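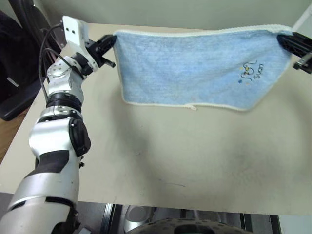 I have a weakness for towels. Some people come home from a trip with wine or ceramics, I come home with things you can dry your hands on, and the spare cupboard is now so full that the door has to be leaned on. So when I found out that the Dreltosico textile works in Torkport opens its doors for a weekend every September, that was the holiday sorted!

Getting there is easy enough. We stayed in Kurport, which is the prettier of the two towns (harbour, nice bakery, too many steps), and took the little train along the estuary. It's a twenty minute walk from Torkport station to the works, most of it beside a main road, and there's a bus if you don't fancy that. We walked there and took the bus back. Tickets are free but you do need to book a slot for the weaving shed, and the morning ones go first. Ours was at 11.

You go in through the yard, where there was a coffee van and a long queue for it, and then up a flight of iron stairs to what they call the sample room. I could have spent the whole day in there. It has drawers and drawers of old swatches, all with little handwritten tickets, and you're allowed to open them. The woman on duty told us there are 3854 samples in the room, and that the catalogue stops at 3727 and somebody will have to do the rest one winter. I found a mustard and brown stripe that I am certain my grandmother had in her bathroom. I also found a pink so fierce that I had to shut the drawer again.

The weaving shed comes next, and they hand you ear plugs at the door. Take them! I thought I'd be fine and lasted a minute or so. Terry towelling is made with two sets of lengthways threads, one held tight and one left slack, and the slack one gets pushed up into the loops. I had read that before and never really understood it, but once you've stood next to a loom and watched the cloth creep out of it all fluffy, it makes sense. The guide had to shout the whole thing and then repeat it in the corridor for the people at the back.

Some of the cloth then has the tops of the loops sheared off, which gives you the velvety sort. I'd always assumed it was the posher kind. The guide said it's softer and shows colour better but doesn't soak up water as well, so for a proper rub down after a swim you want the loops left alone. They had one of each on a table with a bowl of water so you could try it for yourself, and the children in our group made a terrific mess.

Finishing was the part I enjoyed most. It's quieter, for one thing, and the light is good. There was a sky blue towel being held up by its top corners over a pale table, and I stood looking at it for far longer than is polite. Lovely soft short pile, the kind where the blue goes lighter or darker depending on which way the nap is lying. The border along the top was thick and white and looked almost braided, with a slimmer white trim down the side, and rounded corners at the bottom. And a hanging loop! A tiny white one, in the middle of the bottom hem. I feel strongly about hanging loops. Half the towels I own haven't got one, and they spend their lives sliding off the hook and on to the floor.

It had a small piece of embroidery too, a looping cartoonish figure in thin dark line with little touches of yellow, and some lettering next to it that I read as "Svan", though I had my head on one side at the time as it was all turned sideways. I do like a bit of stitching that's been kept small. The hotel towels at our place in Kurport had a crest the size of a dinner plate, which scratches.

There was a demonstration of hemming by hand after that, and anybody could have a go. Mine was dreadful. The corners are the hard bit, especially rounded ones, as the trim wants to pucker when you take it round the bend and you have to ease it along a few millimetres at a time. I've looked at every towel corner in the house since and found several that are no better than mine - very cheering.

Lunch was at the Escobar, a café just across from the main gate, and I'd go back for the bean soup alone. It gets packed at one o'clock when the tours let out, so either go at noon or bring a sandwich. They only had outside tables left, and it was windy enough that the menus had stones on them.

Then the shop, of course. Seconds are in big bins at the back and sold by weight, and you have to dig. Most of the faults are tiny, a pulled loop or a hem that wanders. I came away with four hand towels, a bath sheet in dark green and a bundle of face cloths, and my bag wouldn't shut on the train. No sky blue ones that I could find, and believe me I went to the bottom of every bin.

A few practical bits if you're thinking of going. The sample room is up those iron stairs and I didn't see a lift, so ring ahead if that matters to you. Wear flat shoes. The shop takes cards but the coffee van didn't. The last bus back to the station goes at half past five, and the shop shuts at five, so don't get too involved with the face cloths.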